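3.2 Grasp timing from two wrist views

The policy takes one fisheye view per gripper and predicts a short chunk of actions for both arms. In Oment, our planner, the two chunks are aligned by timestamp before they are sent out. Clutter makes this harder – a wrapper or a crushed can may fill much of one view and little of the other. 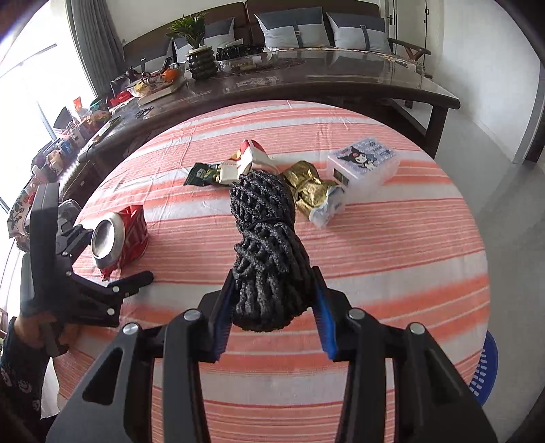

Figure 3. View from one gripper, its jaws on either side of a bundle of rope; a second gripper is at a soda can.

We therefore keep separate encoders and share only the last 2 layers. Jaw width is predicted apart from pose, as in Lisby.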